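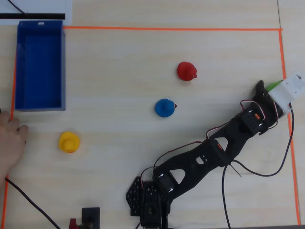

Ducks and blue tray on the table, orange tape around them.

Duck race on the Nellbridge: how do you deal with the slow bend?

millrace_dan
Posted 5 February 2018

We run a rubber duck race on the river below Nellbridge every March, and last year we put 3,674 ducks in the water. The start was fine. The problem was the bend past the old mill, where the current drops off on the inside and the ducks drift into the reeds and sit there. The winner came through in good time, then there was a long gap, then everything else came in a clump. The second and third prizes took ages to sort out and most of the kids had gone home by then.

I would like to move the start downstream this year so the bend is out of it. That leaves a shorter course, 906 metres on the map. Is that long enough to be worth watching? Our old course was nearly double.

Kettleby
We had the same trouble on a creek. Shorter is better in my opinion. People will stand and watch for a quarter of an hour and then they want a hot dog. 906 metres on a slow river is plenty.

oona_p
Disagree. The long course is half the fun, because people walk along the bank with the ducks. If you cut it down everybody stands at the finish and looks at brown water. Keep the bend and put a couple of canoes in to push the stragglers out with paddles.

Kettleby
Then you get complaints that the canoe favoured somebody's duck. We did that one year and heard about it until the snow came.

millrace_dan
We did have one canoe last year, and yes, there were complaints. The paddler's cousin placed fourth. I don't think he did anything wrong but it looked bad.

gravelbar
What ducks are you using? It makes a bigger difference than the course. The cheap ones with no weight in the bottom roll onto their sides as soon as they hit a ripple, and a duck on its side catches on everything. We switched to weighted ones from Meireles three years ago. They cost more but they stay upright.

millrace_dan
A mix. Most are older than my time on this. There are a lot of plain unweighted ones and some newer ones from Plerkis with a flat base. I never tracked which ones got stuck.

gravelbar
If you mix them it isn't a fair race anyway. The weighted ones sit lower and follow the current, and the light ones go wherever the wind sends them.

oona_p
It's a duck race. Nobody is buying a five dollar ticket on the understanding that the ducks are matched.

gravelbar
First prize at ours was a canoe. People care.

millrace_dan
First prize here is a weekend at a cottage and second is a gift card for 85 dollars, so somewhere in between.

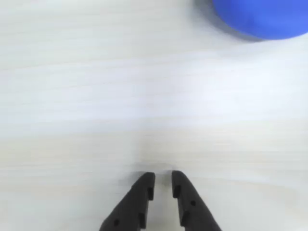 I should also say that the numbers are coming off. They were done in marker on the underside and a lot of them have faded to grey. Last year we had 70 ducks at the finish that could not be read at all. None of them were in the prizes, luckily. What do other people use?

adanech_w
Paint pen, oil based, not the water based kind. Wipe the bottom with rubbing alcohol first and let it dry overnight before you stack them. Ours have lasted four seasons. Stick-on labels are no good, they float off and then you are picking labels out of the river.

On the bend, I would string a floating boom across the inside, well before the reeds start. We borrowed one from the marina at Mirkomholm. It takes two people to set and it keeps the ducks in the faster water. You need to ask whoever looks after the river first. In our case that was one phone call and a form.

Adanech Wolde

oona_p
A boom is a good idea. I hadn't thought of that. It would let him keep the long course.

Kettleby
It will catch branches in March if the water is high. I would still shorten it.

adanech_w
It does catch branches. Somebody has to clear it the morning of.

millrace_dan
Thanks all. I'm going to ask about a boom, and if the answer is no we'll use the short course. The light ducks can have one more year, but I'll redo the numbers with the paint pen. Does it matter what colour? Some of ours are dark and black won't show.

adanech_w
White on the dark ones, black on the rest. Buy more white than you think, the tips clog.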